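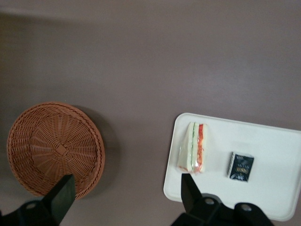

Beat Hofstetter wants it said up front that a dropped episode is still an episode, and that anyone who quietly deletes one has broken rule 1 before reading it. Fine. It's up front.

Docs > Holuler > Data > tabletop-pack > README

Overview Files Rules Changelog Issues

# tabletop-pack: collection rules + data card

Draft, October. Covers the wrist camera set only. Overhead set has its own card, don't mix them.

## What's in it

- 156 episodes, one arm, two-finger gripper
- packing and unpacking of small food items, trays, baskets
- wrapped food only. No open food anywhere near the fingers
- 37 episodes marked `fail`. Keep them in
- recorded at Semitz, checked at Kozan

No audio. Joint logs are seperate, see `logs/`.

## Rules for operators

1. Log every episode. Good, bad, aborted, arm never moved. All of it.
2. Both fingertips in view at start. If they aren't, fix the mount, not the crop.
3. Fingers open before you hit record.
4. Plain tabletop. No tape marks, no notes, no coffee.
5. Hands out of the reach zone before the arm is enabled. Stop button within reach, and I mean your reach, not your neighbor's.
6. Grip force stays on the soft preset for anything in film. Bread squashes. Change the preset and you write it in the log.
7. Torn wrap = bin the item, wipe the fingers, new episode number. Don't re-tape it.
8. Max 12 episodes per operator per sitting, then swap.
9. No faces, badges or screens in view. If one gets in, flag `privacy` and stop there. Kozan does the removal.

## Labels

`pick`, `place`, `slip`, `crush`, `abort`. One per attempt, so an episode can carry several.

`slip` means the item left the fingers before release was commanded. `crush` is any shape change you can still see after release. Not sure? Use `crush` and leave a note. Two people label each episode, and if they disagree both labels stay until review.

Baskets: call them `basket`, whatever the size. Trays: `tray`. Packets too small to read get `packet`, do not guess the contents from the color. We had tea, sugar and soup labels on the same item last round and it took a whole afternoon to undo.

## Splits

By sitting, never by episode. Same table and same light in train and test is leakage and we've done it once allready.

## Known problems

- glare on plastic film, worse late in the day
- gripper body hides things low in the view. Label what's hidden as `occluded`, don't draw the box where you think it goes
- Pisteck exporter drops the last second on long episodes. Use version 2
- basket rims confuse the depth estimate, no fix yet

## Not for

Force estimation. Anything with people in the workspace. Hygiene claims of any kind, this is not a food handling validation set.

## Changes

Send rule changes as an issue first. Edits straight to this file get reverted.

TODO: calibration section, license text

---

Comments (3)

**mkr_semitz**
Rule 8, does an abort count toward the 12? We've been counting them.

**Beat Hofstetter**
Yes, counts. Arm was live, you were concentrating.

**tallow**
Link to the overhead card is dead for me. Also can `occluded` go in the Labels list, I missed it twice.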